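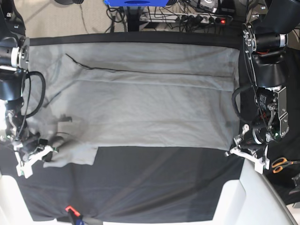 Gray fabric spread out on black cloth

Filed under: Historic Places > Visitor Guides & Gear > Reviews

The Tisten Audio Guide at Brosthorpe Village

I have been going to Brosthorpe since before they put the parking lot in, back when you left your car on the grass by the cider mill and hoped it didn't rain, and in all those years I've only ever taken the guided walk. I love the guided walk. I like hearing the same story about the bell told a little differently each time, and I like the people who ask whether the beds are original. So when the village started renting out the Tisten handset in August I wasn't in any hurry to try it, and it took a rainy visit with my sister (who would much sooner wander than be led) to get one around my neck.

It costs $18 to rent, on top of admission, and they hold your driver's license at the desk until you bring it back. The handset is a gray plastic paddle with a number pad and a small screen, and it hangs from a woven strap. You type in the number posted at each stop and hold it up to your ear like an old telephone, or you can plug in your own headphones, so long as they're the kind with a wire. Mine were not. My sister, being my sister, had a pair with a wire in her coat pocket and was very pleased with herself all morning.

If you follow the whole route without skipping anything, the recordings come to 80 minutes. We took most of the day over it, with lunch in the middle and a long stop in the herb garden once the rain let up, and that felt like the right pace to me.

What you hear

The story of Brosthorpe is a good one, and the guide tells it well. The Prulerari Society came over the ridge with wagons and a printing press, bought land that everybody else had passed up for being too wet, and drained it. They shared their money and their meals. They dyed their own wool, ran a lending library for the farms nearby, and argued at great length about whether to allow curtains. The Tisten script is full of this sort of thing, much of it read from the Society's own letters, and the readers are wonderful. The woman who reads the kitchen accounts has a dry, tired way with a line about turnips that made me laugh out loud in the bake house, and I got a look from a family who were on a different stop.

I was happiest in Cloutier House, where the single women of the Society lived and worked. On the guided walk you get the downstairs rooms and a quick peek up the stairs, and then you're moved along because the next group is on the porch. With the handset you can stand in the sewing room as long as you please. There's a long recording there about how the work was shared out, who mended and who cut, and how a girl who came at the age of two grew up to run the whole room and keep its books. I had never heard a word about her, and I've been through that house more times than I could tell you. The bonus recording goes further and explains how to tell the Society's own cloth from what they bought in later — it has to do with the way the edges are finished — and I went back and looked at every curtain and coverlet in the place.

The schoolroom stop is also very good, although it's short. You hear a list of rules for the pupils and then a letter from one of them, grown up and living far away, who remembered the stove and the smell of wet mittens and had forgotten most of the rules.
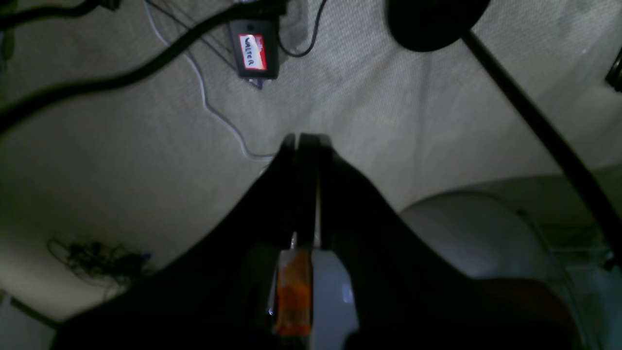 What I'd change

The numbering drove us both a little crazy. I would have expected the stops to start at one and go up as you walk, but the numbers seem to have been taken from the village's building records, so the cooper's shop is 623 and the house right next to it is something else altogether. The signs are small and set low, and a couple of them had hostas growing over them. Please, Brosthorpe, trim the hostas! The map they give you helps, if you don't mind unfolding it in the wind.

The handset is also heavier than it needs to be. By the afternoon I could feel the strap on the back of my neck, and I'd wear a collar next time. There's no rewind button either, so if a tractor goes by or your sister starts talking to you, you have to play the stop over from the top. That's fine for the short ones. For the drainage recording, bless it, it's a lot to ask.

Sound is clear indoors. Outside by the mill race you really do need headphones, and the desk will sell you a cheap pair if you ask. They don't have them on display.

The language choices are thin so far. English and German were all we found in the menu, and the German seems to cover just the main buildings.

Who it's for

If you've never been to Brosthorpe, I would still take the guided walk first. You can ask questions, and the guides know which floorboard to step on to hear what's under it. But for a second visit, or for anyone who reads every label and gets left behind by the group, the Tisten is well worth the rental. Children old enough to punch in the numbers will probably enjoy being in charge of it. Those much younger than that are going to be happier with the geese.

One last practical note. The handsets have to be back at the desk half an hour before closing, and the desk is in the visitor barn, a fair uphill walk from Cloutier House. We cut it close and arrived puffing, and the young man handed back our licenses and told us the gift shop was still open, so we went in and bought the apple butter.

Posted 20th November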